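Print this page | E-mail this to a friend

A Place for the Little Stuff: Talking Boxes with Sushil Nigam

Aug 30, 2021

I got to Sushil Nigam's place with a shoebox under my arm, which was his idea. When we set up the interview he told me to go home, pull out the worst drawer in my house and tip the whole thing into a box without peeking. "Don't tidy it for me," he wrote. "People always tidy it for me."

So I didn't! Inside were rubber bands, a bicycle key for a bicycle I sold, a tube of glue that had become one with its cap, stamps, thumbtacks, three kinds of picture hook and a baby tooth (my son's, I'm pretty sure). Sushil looked it over the way a mechanic looks at a car and said, "Oh, this is very mild."

If you've taken his Small Things class at the Prornness community hall you'll know that's how he talks. For the rest of you, Sushil spent most of his working life in the parts department at Woltness, the old sewing machine dealer on the hill road, and since he retired he has been helping people in town sort out their drawers, button tins, fishing tackle and jewelry. He doesn't do closets. He doesn't do garages either, and he was firm on this before I'd even sat down.

"Nothing bigger than my hand," he said. "A garage is a lifting job. Find someone with a back."

I asked him how it all started and he went straight to Woltness, and to a number that he has obviously carried around for years.

"3112," he said. "That was how many different parts we had on the list the week I started. Screws, bobbins, feet, springs, little felt washers. And Mr. Pîrvu, who ran the counter, he kept them in coffee cans. Coffee cans! With a bit of tape on the front, and the tape said things like 'small' and 'also small.'"

He was laughing by then and so was I. It took him most of his first winter to move everything into drawers and trays, mostly in the slow hour after lunch. Mr. Pîrvu did not approve and kept one coffee can under the counter until the day he left.

"What was in it?" I asked.

"I never looked. It was his."

I liked that answer a lot, and it came back later when we got to talking about families. But first I wanted to know about the boxes, because the man owns a great many. There are over 700 in the house by his count, and he uses them, lends them out and gives them away at the end of every class. They live on the shelves in his back bedroom, stacked by depth. Not by length or by color, by depth, and when I asked why he pulled one out and dropped a thimble in it.

"Hear that? That's a deep box. A thimble in a deep box is lost. You have to put your whole fingers in, you have to tip it, everything slides to the corner, you give up and buy another thimble. Now in a shallow one you just pick it up."

He'd rather have a shallow box that's a bit too big than a deep one that's exactly right, and he'd take fixed walls over the kind with dividers you slide in and out. This surprised me. I have a whole set of the sliding kind at home and I was rather proud of them.

"They creep," he said. "You put pins in one side and beads in the other, you carry it up the stairs, and now you have pins and beads together. The Vullen ones were not so bad because the groove was deep. But still."

He's also fussy about lids. He likes see-through, and he'll put up with a hinge, but he won't have a snap that needs two thumbs. A lot of the people in his classes have sore hands, and his wife did too. If a lid is hard to open the box gets left open, and then somebody's elbow finds it.

We did my drawer next. He had me do it, I should say, while he drank his tea. You start by making room to see, and only then do you touch anything. He spread an old pillowcase on the table and told me to pour.

"Now take out what you know," he said. "Quickly, quickly. Don't think about where it goes. If you know what it is and you know you want it, it goes left."

The stamps went left, and the hooks and the tacks. The tooth went left and he nodded at it very seriously. What stayed in the middle was a heap of things I couldn't name: a plastic peg, a flat bracket with two holes, a sort of cap. I wanted to throw them out and he wouldn't let me, not on the first day. Those go in a compartment of their own with the month written on it, and if that month comes around again and you haven't wanted them, out they go.

"So this is until next October?" I asked, trying to be clever. I'd miscounted my months, and he told me to write down whatever I liked as long as I wrote something. 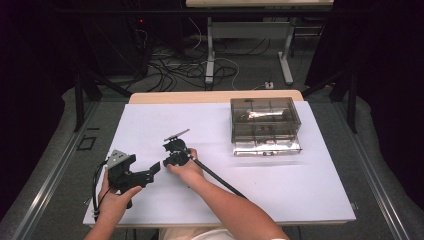

The table matters as much as the boxes, in his opinion, and he can get quite worked up about it. He wants a pale surface, flat and plain, so the things you're sorting stand out. Patterned oilcloth is the enemy. So is a dark dining table, where a black screw can sit right by your wrist for an hour. A plain white board laid over a light wood tabletop is just about his ideal arrangement, with a clear divided box set up toward the far right corner where your sleeve won't catch it. He doesn't mind a smoky gray tint in the plastic as long as he can still make out what's in there, even if it's only a crumpled bit of shiny foil in the upper compartment. Foil he's got opinions on too. "Foil is never trash until you unfold it," he told me. "People wrap earrings in it. They wrap a coin. One lady, it was her mother's ring, and she had moved house with it 4 times."

I asked if that was really true. He looked a little hurt! The ring is on her finger, he said, and I'm welcome to go to the Prornness hall and ask to see it.

He had some strong words about carpet as well. He used to teach in a room with hard floors, and when somebody dropped a bead you heard it and could chase it. On carpet you hear nothing. He doesn't tell people to pull up their carpet (he has it himself) but he does tell them to keep the work well in from the edge of the table, and to have a flashlight handy. You lay the flashlight on the floor on its side and look for the shadow. I tried this at home that same night with one of my picture hooks and found it, plus a pill that I'd rather not think about.

Then we got on to families, because sorting always seems to go there. Most of the calls he gets now come from people who have inherited a sewing box or a workbench and can't face it. I asked whether he finds that sad.

"Sometimes they find it sad. I find it very interesting," he said. "You see how a person thought. One man had all his screws by length, beautiful, and then one compartment that was only broken things. Broken pencil, broken watch strap, half a comb. His daughter wanted to empty it. I said, leave it a while, he gave it a compartment."

And did she?

"She left it. Then she emptied it. It's her box now."

He keeps his classes small, and he won't put them online though he's been asked plenty. He likes to see hands. He can tell in a minute, he says, whether somebody is a pincher or a scooper, and it changes what he gives them to put things in. Pinchers do fine with little square corners. Scoopers want a round bottom, an egg cup or a muffin tin, so they can sweep a finger around it. I'm a scooper. I went home with 2 muffin tins, one shallow box with fixed walls, and instructions to give my sliding dividers to somebody I don't care for.

Before I left I asked him what his own worst drawer looked like. He took a while over that, and then walked me into the kitchen and opened the one beside the stove. Takeout menus, string, a melted spatula, batteries rolling around loose, a whole nest of twist ties.

"That was my wife's drawer," he said. "I put things in it, but I don't take anything out." He shut it with his hip and asked if I wanted more tea.

I did, and we had it out on the step with some very good coconut cookies, and he tried to talk me into bringing my button tin next time. It's not really a tin, it's a bucket. I haven't told him yet.

Small Things meets at the Prornness community hall. Bring a drawer, and don't tidy it first.

Print this page | E-mail this to a friend

Related items
Button jars: keep, sell or string?
What to do with one hundred odd keys
Muffin tins that never see a muffin
Reader letters: the drawer by the stove
A beginner's guide to labeling without a label maker

Contact us | Copyright 2021, all rights reserved | Back to top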